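3. Materials and Methods

3.1 Study sites and respondents

The survey was carried out in two towns, Grisville and Merham, both of which have a long history of furniture making and a fairly high share of households that still own at least one solid wood table. A questionnaire was mailed to 400 addresses in September, and 353 came back complete enough to use. Respondents were asked how old their main dining table was, how it had been finished, and how often the finish had been renewed. Tables with a painted or veneered top were left out of the analysis, as were tables kept outdoors.

Answers about the finish were hard to compare. Many owners did not know whether a table had been oiled, waxed or lacquered, and wrote down only the color. We therefore grouped the answers by perceived shade – pale, medium or dark – and used the type of finish only where the owner gave a product name or still had the container.
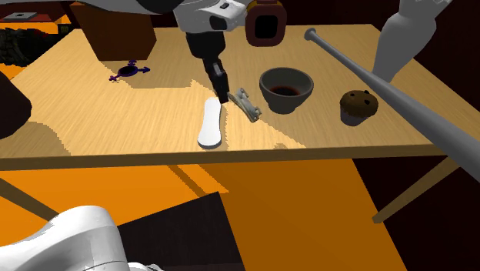

Figure 3. Light wood tabletops under uneven lighting.

Perceived shade is known to be a weak measure. Owners tend to judge a table by the part they sit at, and by the light in the room at the time they fill in the form. The same top can be a bright pale yellow in one area and a duller tan in the shadow toward the right, as in the first panel of Figure 3, where the front edge is darker again. To limit this effect, respondents were asked to look at the middle of the top, at midday, with the lamps switched off. In Merham the instruction was printed on the first page of the form. In Grisville it was on the back, and more of the forms from that town had to be followed up by telephone.

3.2 Test boards

A set of test boards was prepared so that the owners' answers could be checked against wood of known age and treatment. The boards came from the Gouveia sawmill and were planed, sanded and stored flat for 4 weeks before any finish was put on. Half were given linseed oil and half were given a hard wax.

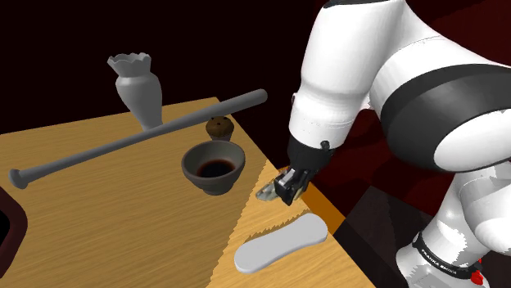 The oil was applied with a cotton cloth, left for twenty minutes and wiped off. The wax was applied in two thin coats, with a night between them. Boards that showed blotches after the first coat were sanded back and started again.

All boards were then exposed for 1000 hours behind window glass at the Wumitz test station. One end of each board was covered with card, so that exposed and unexposed wood could be compared on the same piece.
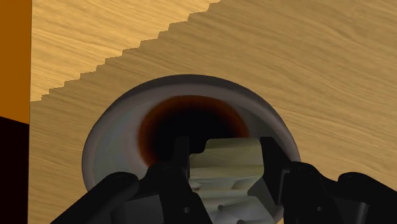

Color was measured at the same marked points before and after exposure, and the mean of the readings was used for each board. Points that fell on a knot or a resin streak were moved to the nearest clear wood. The covered ends were measured last, directly after the card was removed.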